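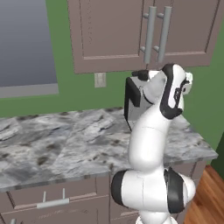
My sister-in-law asked me at dinner why anybody would pay for renters insurance when the landlord already has a policy, and I've been chewing on it all week, so okay, thread time.

1/ The landlord's policy covers the building. Walls, roof, the pipes in the walls. Your couch, your laptop, your bike and your winter coats are on you. I rented for years before I read a single page about this (and I work in insurance now, which is embarrassing).

2/ My first place was in Flanholm, top floor over a bakery. Upstairs tank let go in March and I lost a mattress, two rugs and every book on the bottom shelf. I called the building's insurer, Skirnent, and a very nice woman explained that none of it was theirs to pay. She must have that call all day long.

3/ So I bought a policy. Picked the cheapest one on the list, felt very grown up, and didn't notice it paid "actual cash value." That means what your five-year-old TV is worth today, so garage sale money. "Replacement cost" pays for a new one. The difference on my quote was 3 dollars a month. Three!!

4/ Deductibles. Mine was 2,000 at first because it made the premium look cute. I didn't own much more than that. Ask yourself what you could pay on a bad Tuesday-type day with no warning and go from there.

5/ The part people skip is liability. Your tub overflows into the unit below, your dog nips a delivery guy, somebody trips on your rug and breaks a wrist. That stuff can cost way more than your furniture, and it's usually in the same policy.

6/ Floods from outside are usually NOT in there. I'm in Nemport now, close to the river, and I carry a separate one for that. Check your own papers, please, they're all a bit different.

7/ Homework: walk through your place and take 30 photos on your phone. Open the closets! Email them to yourself. I did mine while the pasta was boiling.

8/ Somebody already asked in my DMs if I like Lahtinen. Never had a claim with them, so no opinion. Get their quote and a couple more and compare the deductible first.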